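Housekeeping Skills, Unit 2
Handout 19: Clearing a Table After Snacks
Prepared by Deming Xiao

Read this before the practical. Each pair clears one table and leaves it ready for the next group.

Start by sorting. Look over the whole table before you pick anything up, and decide what is food and what is trash. Food that is still good goes back to the kitchen. A piece of fruit that has been started goes on a plate.
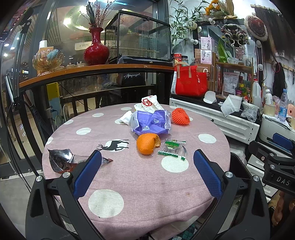

Figure 1. Table with snacks: fruit, wrappers, bags and a tissue on a polka-dot cloth.

Check every packet before you throw it out. Torn foil often has something left in it, so fold the open end over and carry it level. Foam mesh sleeves come off the fruit and go in the trash. Put small scraps inside a larger bag if you have one.

Take the trash to the bin in one trip if you can. Hold each item low, inside the rim, and then let go. 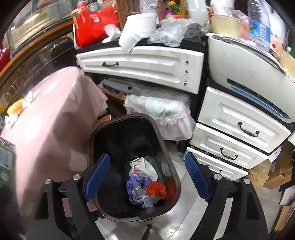
If the bin has no liner, keep peel and anything wet out of it and use the kitchen bin. Light plastic takes up a lot of room, so press it down before adding more.

Last, look at the cloth. Shake crumbs off outdoors. Dab any stain with cold water and note it on the laundry sheet.

For next time: read page 62 and bring your checklist to Boyang Tan.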